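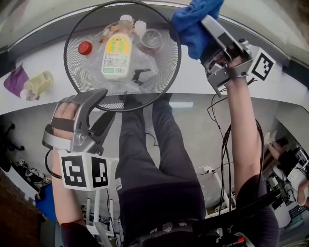 Volume 10, Issue 4 – Page 2

Two Grippers, One Table

At the Prultholm workshop, clearing a tabletop has become a serious test. Staff there have spent the spring comparing hand-held grippers, the kind a person carries in each hand to record how a task is done before a robot arm is asked to repeat it. The work is slow and repetitive, and its results will decide which pair of jaws the institute fits to its own arms next year.

The choice came down to 2 designs. The first, supplied by Kemitz, has wide jaws and a stiff spring. The second, from Henao, closes with less force and leaves more of its travel to the operator's fingers. Both were tried on the same kind of work: household waste, cups and cloths, moved from a white table into a wire-mesh basket or set aside.

Waste is a demanding material for this purpose. A plastic bottle with its cap on offers a firm shape and a predictable grip, and every gripper tested at Prultholm could lift one. A crumpled transparent bag is another matter. It gives way under the jaws, clings to whatever is next to it and is difficult for a camera to follow. Clear cups cause similar trouble, above all when they lie on their sides and the opening faces away from the operator.

Cloth has proved the most useful test of all. A towel must be pinched, raised and carried clear of the table, and the fabric changes shape at every stage. With the Kemitz unit, operators could take hold of a towel anywhere along its surface, but the stiff spring tired the hand well before a session ended. The Henao unit was easier to work for long periods. Its jaws, however, tended to let thick fabric slide when the wrist turned quickly, and operators learned to take a deeper hold and move at a steadier pace.

The grippers carry cubes printed with black-and-white markers, which allow the position of each hand to be worked out from the camera view. Placement of these cubes was revised 4 times. Mounted too far forward, a cube blocks the view of the jaws. Mounted too close to the wrist, it can disappear behind the forearm when the operator reaches across the table. The position now in use is a compromise, and it favors work done near the middle of the tabletop. Tasks at the far edge remain harder to track.

Camera placement received less attention at first than it deserved. Early trials relied on a single camera on a stand beside the table. It gave a steady picture and lost sight of the jaws whenever the operator leaned in. A view from head height, looking down over both hands, solved most of that difficulty and introduced another: the picture moves with the wearer. The Prurkow software used to line up the recordings copes well with slow movement and poorly with sudden glances to the side. Operators are now asked to keep their eyes on the object until it has been released.

Each gripper was used for 100 recorded attempts, divided evenly among bottles, cups, bags and cloths. Sessions began at 10 in the morning and were kept short. Operators changed hands between sets – a practice adopted after it became plain that nearly all of them trusted the dominant hand with difficult objects and used the other only to steady things.

Cabling drew the most complaints. A bundle running along the forearm pulls slightly at the wrist, and the pull changes as the arm extends. Fixing the cables at the elbow helped. A lighter bundle is on order, and a wireless version of the Henao unit has been discussed, although the added weight of a battery may cancel the benefit.

The institute has not named a final choice. The present leaning is toward the Henao body fitted with wider jaws, cut in the Prultholm shop and faced with a softer pad. A first set was completed in June. It will go through the same table, the same basket and the same number of attempts before being mounted on an arm.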